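What's Inside a Computer Tower?

When I was nine, I thought the big black box under my aunt's desk was completely full. I figured it was packed solid, like a suitcase before a long trip. Then one June afternoon she took the side panel off to clean it, and I got the surprise of my life. There was so much air in there! There were parts, sure, but also big gaps, and a whole lot of colored cables going every which way (it looked like somebody had dropped a plate of spaghetti).

I've been poking around inside computers ever since, and I still love that first look. So let's go in together.

First, the box itself. We call it the case, or the tower if it's the tall kind that stands up on the floor. When I work on one I lay it down on its side, so that everything inside faces up at me and I'm not kneeling on the rug with a flashlight in my teeth. The case is mostly there to hold things still and keep fingers, crumbs and cat hair out. My cat Gistix has been testing that second part for years.

The big metal box up in a corner is usually the power supply. Your wall outlet gives out much stronger electricity than the little parts can handle, so the power supply changes it into smaller, gentler amounts and sends it out through all those cables. This is the one part I never open, and you mustn't either, even when the computer is unplugged. It can hold on to enough electricity to hurt you.

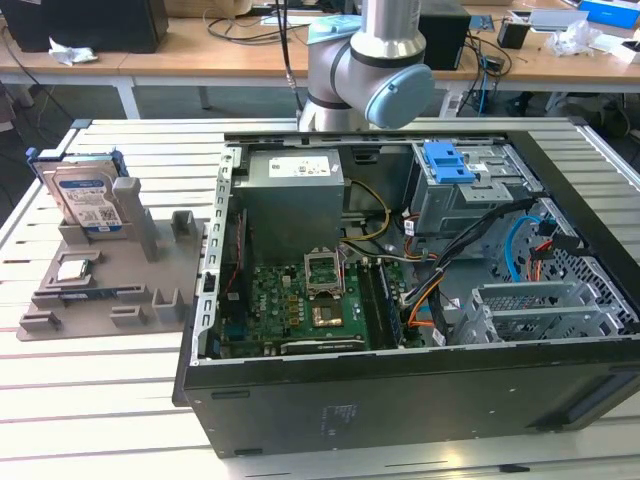

Now for my favorite, the motherboard. It's a flat board, very often green, and almost everything else plugs into it. If you look closely you can see tiny parts sticking up all over it. I like to pretend it's a town seen from an airplane. The thin lines running across the board are the roads, only what travels on them is electrical signals, and they go a whole lot faster than my bus.

Somewhere on the motherboard is a square spot called the socket, and that's where the CPU goes. CPU stands for central processing unit, which is a mouthful, so lots of people just call it the processor. It follows instructions, one tiny step after another, billions of them every second. A metal bracket folds down over it to hold it in place. Lift the bracket and you can take the processor out, and then you've got an empty socket and a computer that can't do anything at all!

Processors get hot when they're thinking hard. (So do I.) That's why they wear a heatsink, a chunk of metal that soaks up the warmth and lets it drift off into the air, usually with a fan to help it along.

Next come the memory slots. They're long and skinny, and a memory module stands up in one like a slice of bread in a toaster. Memory is where the computer keeps the stuff it's using right this minute, like the drawing you have open. Turn off the power and it forgets the lot. My friend Janaka Liyanage once lost a story that was 800 words long that way, and he still brings it up at dinner.

To keep things for good you need a drive. A hard disk drive is a heavy little metal box with shiny round plates inside that spin while it works. It slides into a drive cage, a metal shelf with a side to hold on to, and then a flat cable called a SATA cable carries your files between the drive and the motherboard. You say it SAY-tuh. I said SAT-uh for ages and my aunt never corrected me.

Want to look inside one yourself? Ask a grown-up for an old computer that's ready for recycling. Unplug it, and let the grown-up take the panel off. Touch the bare metal of the case before you touch any parts, to get rid of the static in your fingers. Then see if you can find the motherboard first, and follow one cable from end to end. Draw a map as you go. Mine had 10 labels on it and I got two of them wrong.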